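Call for participants: study of reporting and court attendance after serious assault

Reference: Wendum Study, phase 4
Issued: Dec 7, 2022

The Wendum Study is recruiting adults who have reported a serious assault to the police and whose case has since closed, with or without a conviction. The study is run from the Turnthorpe office of Prelon, an independent research company working on criminal procedure and victim services. Recruitment stays open until the end of March or until all places are filled.

Purpose

The study records how long each stage of a case took, what information the complainant was given at each stage, and by whom. It does not collect accounts of the assault itself. Interviewers are instructed not to ask about it, and any such detail given during an interview is removed from the transcript before analysis.

Earlier phases covered first contact with the police and the period up to charge. Phase 4 covers listing, adjournment, attendance at court and the six months after the case closed.

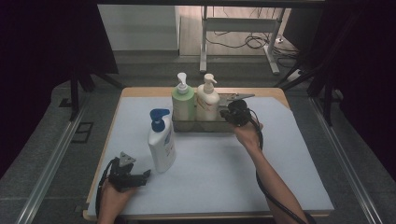
Loubna Benjelloun: I took part in the second phase and my main worry was being asked to go through it all again. I wasn't. The questions were about letters, phone calls and dates, and when I couldn't remember a date we left it blank and moved on. I would suggest looking out any paperwork beforehand if you still have it, as it saved me a good deal of time.

Who can take part

Applicants must:
- be aged 18 or over on the day of interview
- have made a report to the police in person, by telephone or online
- have had written or verbal notice that the case is closed
- have no appeal, retrial or compensation claim outstanding
- be able to give consent for themselves

People who were under 18 at the time of the report may apply provided they are adults now. Relatives may not apply on behalf of another person. Former and serving police officers are excluded from this phase but may register for a later one.

There are 130 places. If more people apply than can be seen, places will be allotted so that closed cases with and without a trial are both represented.

What is involved

Participants complete one questionnaire on paper and one interview. The interview lasts up to two hours with a break and can be held at the Turnthorpe office, by telephone or by video call. The office has step-free access and a separate waiting room. A supporter may sit in but may not answer on the participant's behalf.

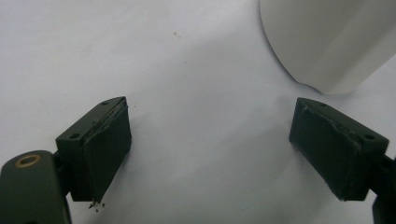

Turnthorpe office, Prelon.

The questionnaire is available in large print, in Braille and as an audio recording. Interpreters, including British Sign Language interpreters, are booked by the study and must be requested at least ten working days ahead.

Payment and expenses

A single payment is made on completion of the interview. Participants who stop part of the way through are paid in full. Travel within the county is refunded against receipts, as is the cost of childcare or a carer for the length of the appointment.

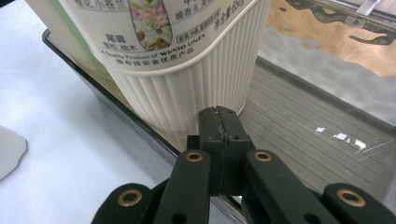
Confidentiality and storage

Names and contact details are held apart from transcripts and destroyed when the phase ends. Transcripts are stored under a number on the Lie system, which is not connected to the public internet. Participants may withdraw their transcript at any time up to the start of analysis without giving a reason.

The study cannot promise confidentiality where a participant discloses a present risk of serious harm to a named person. The procedure in that event is set out in the information sheet and is explained again at the start of the interview.

How to apply

Request an information sheet and reply form from the Turnthorpe office in writing or by telephone, quoting the reference given at the head of this notice. State whether post, telephone or email is safe for a reply. Envelopes carry no study name or return address. Forms may be accompanied by a statement of no more than 500 words on access needs or preferred arrangements. Please do not send case papers with the form.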